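The Windier

By November the only thing left in Harish Rana's apartment that had come with instructions was the table, and the instructions were in the toaster box, and the toaster box had gone to Clivville with his brother.

He didn't need them. Four legs, four corners, one top. A child could do it. A child had, in fact, done it at the store, a girl in rain boots who put the display Windier together while Harish was still looking for the price.

He spread the black cover first, to save the plastic from scratches, though the plastic had already been through 3 Galow Street, unit 43, and a barbecue. Then he turned the table over and looked at its underside, all ribs and braces meeting in a star. Somebody had taken trouble over that. Somebody had sat in an office and drawn a star for the benefit of people lying on the floor.
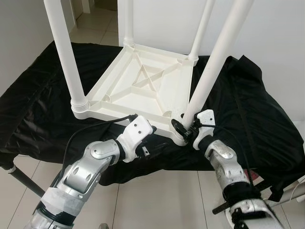
The Windier, legs up, awaiting a decision.

The legs went in by turning. Which way was a matter of opinion. Harish held one opinion for 30 minutes and then tried the other.

At nine his neighbor, Mrs. Santoro, knocked to ask whether he was all right, as there had been language.

"I'm having people to dinner," he said.

She looked past him at the four white legs in the air.

"How many?"

"Two. Maybe one."

She considered this, went home, and came back with a folding tray and half a lasagna. They ate standing up.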